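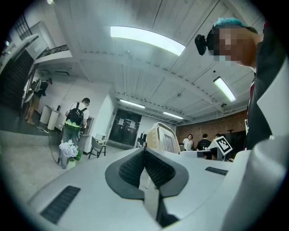
Liviu Sima replied that the fittings under the mezzanine were on a different circuit from the main run, so a fault on one needn't show on the other. He asked for the breaker reading before any more tubes were ordered.

Ticket 838: fluorescent lighting, main room
Opened: January 20, 2022
Raised by: Cremilda Xavier
Site: Lindness
Priority: 3

Reported: intermittent buzz and flicker from the ceiling fluorescents, mainly in the first hour after switch-on. No trips at the board.

Step 1. Breaker checked as asked. Holding, no discolouration, terminals tight. No change.

Step 2. Tube swapped between the noisy fitting and its neighbour. The buzz stayed with the fitting. Tube ruled out.

Step 3. Hutent ballast opened and inspected. Casing slightly bulged at one end. Replacement requested from McAlister, part in stock, delivery in February.

Step 4. Work area to be cleared before the ladder goes up.

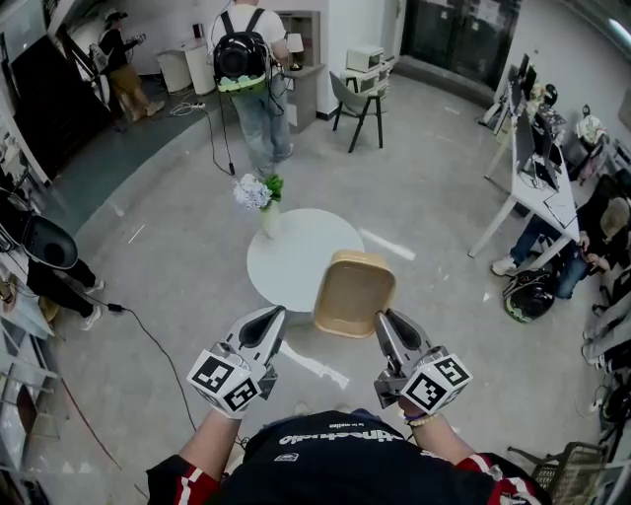 The round white table has to move, and the vase of hydrangeas should come off it first. The power strip and coiled cables on the floor need lifting clear of the ladder feet. The long desk with the two monitors can stay where it is but should be sheeted.

Step 5. Allow 60 minutes for the swap with the circuit isolated. Log the noise level again at switch-on and after 77 minutes.

Status: waiting for part. Faulty fitting left switched off at the pull cord.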